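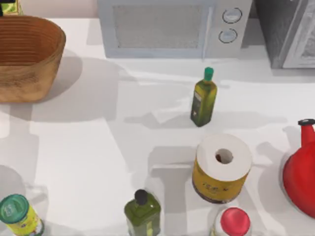
Kitchen worktop view with microwave, basket and red kettle.

Amura Kitchen Planner – Service Desk
Ticket category: Printing and export
Subject: Printed worktop plans come out at the wrong scale
Status: Resolved, monitoring
Opened by: Pearce showroom, Drilport branch
Priority: Medium
Last updated: Apr 10, 2021

Summary of the problem

The branch reported that worktop plans printed from the planner did not match the measurements entered on screen. A run of worktop drawn at 300 cm was shown correctly in the plan window and in the parts list, but when the printed sheet was checked with a scale rule the same run measured short. The error affected every line on the page in the same proportion. Written dimensions on the sheet were correct throughout.

The branch uses printed sheets when agreeing the position of sinks and hobs with customers and sends a copy to the fitter. It asked that the matter be dealt with before any further sheets were issued. No worktop had been cut from an affected sheet at the time of reporting.

Details supplied by the branch

Planner release: 17
Printer: shared office printer, A3 tray fitted
Paper size selected in planner: A3
Scale selected in planner: 1:20
Viewer used for export: the viewer supplied with the planner
Problem first noticed: January, after the office computers were replaced

First response from Service Desk

Thank you for your report. Please carry out the following checks and reply to this ticket with the results.

Open the affected plan and choose Print Set-up. Confirm that the scale box reads 1:20 and that Fit to Page is not ticked. Print one sheet.

Export the same plan as a PDF file. Open the file and look at the page size given under Document Properties. Do not print it at this stage.

Draw a new plan containing a single straight line 100 cm long. Print it at 1:20 and measure the line with an ordinary ruler. It should be 5 cm long on paper.

Reply from branch

All three checks have been completed. Fit to Page was not ticked. The exported file is shown as A3. The test line measured 4 cm on paper.

The branch wishes to add that the older computer in the back office, which was kept for accounts work, prints the same plan correctly to the same printer. Staff have been using it for urgent sheets, but it is not a suitable long-term arrangement.

Second response from Service Desk

The test line is being printed at 80 per cent of its proper size. As the exported page size is correct and a second computer prints the plan properly, the fault does not lie in the plan file or in the planner's own scale setting. The reduction is being applied afterwards, either by the printer driver or by the viewer.

Please open the printer's properties from the Windows control panel and not from within the planner. The two windows look alike but hold separate settings. Under Page Layout there should be an entry named Reduce/Enlarge or Zoom. Please report the value shown there. Please also state which version of the Odau print driver is installed. It is given on the About tab.

Reply from branch

The entry is named Zoom and is set to Auto. There is no figure beside it. The driver is Odau version 3. The back office computer has an older driver and its Zoom entry is set to Off.

Zoom was changed to Off on one of the new computers and the test line was printed again. It measured 5 cm. However, after the computer was restarted the setting had returned to Auto and the line was once more 4 cm long.

Cause

Version 3 of the Odau driver is installed with Zoom set to Auto. In this mode the driver compares the page it receives with the printable area of the chosen tray and reduces the page if it believes that the margins are too narrow. The planner draws a border close to the paper edge, and the driver treats this border as content that must be moved inwards. The whole drawing is then reduced with it.

The setting did not survive a restart because it had been changed for the signed-in user only. The default for the computer was left as Auto and was copied back when the user signed in again.

Resolution

The following steps were sent to the branch and should be carried out on each affected computer by a person with administrator rights.

1. Close the planner and clear any waiting print jobs.
2. Open the printer's properties and select the Advanced tab.
3. Choose Printing Defaults. Do not use Printing Preferences, which changes the current user only.
4. Under Page Layout, set Zoom to Off and select Apply.
5. Return to Printing Preferences and confirm that Zoom now reads Off there as well. If it does not, change it by hand.
6. Restart the computer.
7. Print the 100 cm test line at 1:20 and measure it.

If the border is clipped on one side after the change, open Print Set-up in the planner and select Narrow Border. This moves the border inwards and leaves the scale of the drawing as it was.

Confirmation from branch

The steps have been completed on all of the new computers. The test line measures 5 cm on each, before and after a restart. One computer clipped the right-hand border and Narrow Border has been selected on it. Sheets printed since January have been withdrawn and are being reissued where the job is still open.

The branch asks whether a scale bar could be added to the printed sheet, so that an error of this kind would be seen at once.

Closing note from Service Desk

A scale bar is already available but is switched off by default. It may be turned on under Print Set-up, Sheet Items, Scale Bar – the choice is stored with the template and not with the individual plan, so existing plans must be opened and saved again with the new template before the bar appears.

The request to have it switched on by default has been passed to the product team under a separate reference. Branches with the same driver are advised to check their Zoom setting before printing to scale. This ticket will remain in monitoring and may be reopened by replying to any message above.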